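Reel mower leaves a ridge every pass after backlapping – bedknife or frequency of clip?

Posted in Turf Equipment > Walk-behind reel units
8/17/25

hunness_turf

I look after a small practice green and two chipping areas cut with a Cerkholm walk-behind, seven-blade reel, 703 hours on the meter. I backlapped it at the start of the season with 80 grit and got a clean paper cut across the full width. Since then I have a raised line on the left side of every pass, maybe the width of a pencil. It shows worst in the morning and comes back the day after mowing in the other direction.

Things I have checked so far. Height of cut is set with a gauge bar at both ends of the front roller and the two readings match. The rear roller spins freely. Reel bearings have no end play I can feel by hand. Paper test is clean in the center and on the right, and on the left it cuts but folds the paper every second or third blade.

The dealer wants to pull the reel and send it out for a spin grind. Before I pay for that I would like to know if a ridge in one place can come from anything else. The manual is the short version and only covers contact adjustment, not grinding.

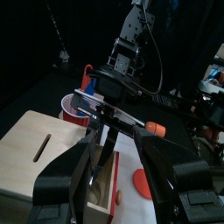

I should add that the bedknife is the original one as far as I know. The bedbar screws have thread locker on them and look like they have never been out. Grass is bentgrass on the green and a rye mix on the chipping areas, and the line shows on both.

Ardalan Jafarzadeh

Folded paper on one end with good contact elsewhere is almost always a cone-shaped reel or a bedknife that is not parallel to it. Backlapping will not fix either one. The compound follows whatever shape is already there, and if the reel is tapered it only polishes the taper.

Measure before you spend money. You need a pi tape, or an outside caliper large enough for the reel if you are careful with it. Take the reel diameter at the left end, center and right end, and write all three down. Your manufacturer should publish an allowable taper for that reel. If the reading is outside it, the dealer is right and the reel needs grinding.

If the diameters agree, leave the reel alone and go to the bedknife:

Disconnect the spark plug lead and block the reel.
Back off the bedbar adjusters evenly until the reel is free.
Lay a straightedge along the top face of the knife and try a thin feeler gauge under it from end to end.
Look at the front face under a bright light. A rounded edge shows as a white line. A sharp one does not reflect.
Check the bedbar pivot bushings. A worn bushing on the left side lets the knife drop away under load, and it will still look fine on the bench.

That last item gets missed a lot. Push up on the left end of the bedbar with a pry bar and watch for movement at the bushing – there should be none.

If you replace the knife, face it after it is installed on the bar. New knives are not flat once the screws are torqued. Start from the center screw and work out toward the ends.

Clip frequency would give you ribs running across the direction of travel, evenly spaced over the full width. A single line parallel to travel is a contact problem or a nick.

Ghaffari

Had the same thing on an Urkden. Was a nick from a stone. Run your fingernail along the knife with the engine off and the lead pulled and you'll find it. I filed mine and it was ok for a season, then bought a new knife anyway.

hunness_turf

Reel diameters agree at all three points, so no taper. The left bushing moves when I pry on it, enough to see. I have ordered both bushings and a knife and will face the knife on the bar before I set contact again. No nick that I could feel.

Ardalan Jafarzadeh

Replace both bushings at the same time, and check the pivot bolts for a worn step while they are out. Relief angle matters when you face the knife – use the figure in the full service manual, not the short one. Recheck contact after two mowings.

Viewed 1,904 times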